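Kukine – Wortliste für den Nähkreis

Hallo und schön, dass ihr reinschaut! Kukine ist meine Sammlung alter Näh- und Stoffbegriffe, angefangen mit einem Karteikasten vom Flohmarkt (der Deckel klemmt bis heute). Inzwischen sind es 871 Einträge, 232 davon mit Beispielsatz, und ich tippe immer noch fleißig weiter.

Die Datei heißt kukine.csv, Trennzeichen ist das Semikolon, Kodierung UTF-8. Wer sie in der Tabellenkalkulation öffnet und bei »Säume« Buchstabensalat sieht, stellt bitte die Kodierung beim Import um. Spalten: Wort, Bedeutung, Region, Quelle, Notiz. Bei »Region« steht oft ein Fragezeichen – da bin ich für jeden Hinweis dankbar!

Usa Nuchit hat im November alle Einträge zu Falten und Plissees durchgesehen und mir sieben peinliche Dubletten rausgeworfen. Danke, Usa!

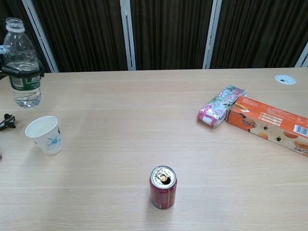 Vorhänge und Falten

Dunkelbraune Vorhänge in engen, senkrechten Falten mag ich ja sehr, und in der Liste findet ihr dazu »Kellerfalte«, »Quetschfalte« und »Kräuselband«. Bei »Stehfalte« streiten sich meine Quellen noch, beide Lesarten stehen in der Notizspalte. Korrekturen gern als Ticket, bitte mit Fundstelle.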